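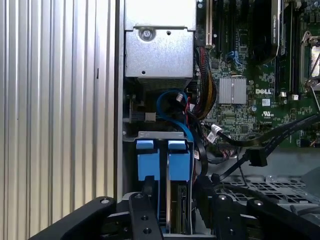

Last time we did quotes, so this week it's packing, and I'll start with the one everybody gets wrong – the order. Pack what you use least first, and leave the kettle until the morning. Electrical things want a bit of thought. If you've got a desktop tower, maybe one of those Dell ones with the blue latches on the drive cage, back up your files before it goes anywhere near a van.

Now, boxes. My own move from Gisville to Vedosville took 26 of them plus 6 wardrobe cartons, and I still ran out of tape! Books go in small boxes, bedding in big ones. Write the room on the side, not the lid (you'll be stacking them).

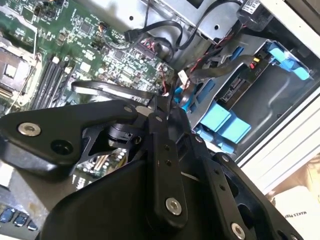

Fig. 2. Inside a desktop computer

Hladun quoted me 649 for the van and two people. Tredstead wanted over 2796, though that did include packing, so do compare like with like.

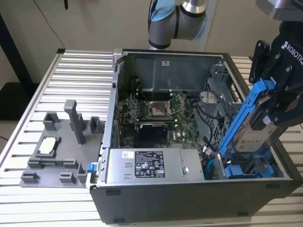 Part 3: Moving day

Be up by 7 am and strip the beds first. Read the meters, photograph them, and keep your keys and paperwork in a bag that stays with you. 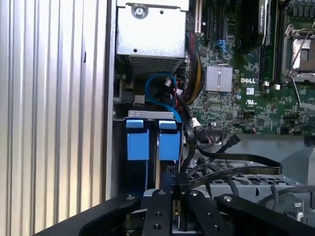

Then walk round every room once more, loft and shed included, before you lock up. For next week, please bring a rough list of what's in your kitchen cupboards.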